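# Sunday at the robot open house

My niece Bernice had been after me since the spring to come see where she works, and when Urkis finally held an open house I ran out of excuses and drove over with a thermos of coffee and my sister Mariama in the passenger seat, giving directions the whole way (most of them good). 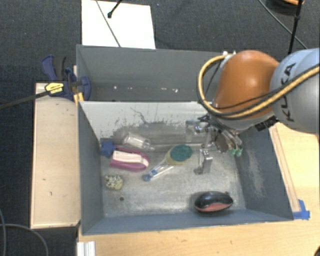
## What we went to see

I had pictured something like the car commercials, sparks flying and a big yellow line on the floor. What they walked us over to was a metal bin up on a wooden table, with things in it that could have come from under my own kitchen sink. A dish scrubber with a clear handle. A plastic bottle lying on its side. A little blue star, which Mariama took a shine to right away. And leaning in over all of it, this great big KUKA arm with its orange joint and yellow cable, looking far too grand for the job!

The job is picking. The arm has to find a thing, decide how to get hold of it, and carry it over the divider to the other side of the bin. Then when one side is cleared out, it does it all again going back the other way. Bernice says it can go on like that all night, and I told her I've had jobs like that.

Kwadwo Abubakari ran our demonstration, and he was wonderfully patient with a group that included two small boys and me. He told us they have 627 different objects in their collection, kept on shelves in the back, and that people in the office are always bringing in more from home. The clear plastic ones give them the most trouble. The camera looks straight through them, he said, and the arm ends up reaching for something that isn't quite where it thinks it is. I walk into my sliding door about once a summer, so I had some sympathy.

## How it did

Our group got to watch 17 tries. I kept a tally on the back of the program, and it dropped or missed 3 of them, which Kwadwo seemed happy with. What surprised me was how hard I was rooting for it. You stand there with your arms folded, thinking you're only being polite, and then the fingers close and start to lift and you find you're holding your breath. When it lost its grip the whole group groaned like we were at a ball game.

One of the boys asked if it ever gets mad. Kwadwo said no, but he does.

Afterward Mahnaz Mirzaei gave a short talk on the software side, and I'll admit a good half of it went over my head. The part I held on to was that no one tells the arm what a scrubber is. It only has to work out where a good place to grab would be, and whether the thing is for washing dishes is none of its concern. I thought about that on and off all the way home.

There was lemon cake and very strong tea, and Bernice introduced us to everybody, including her desk plant. Mariama has already asked when the next one is. They're thinking August, and if you live anywhere nearby I'd say go, and wear comfortable shoes, as there are only 6 chairs.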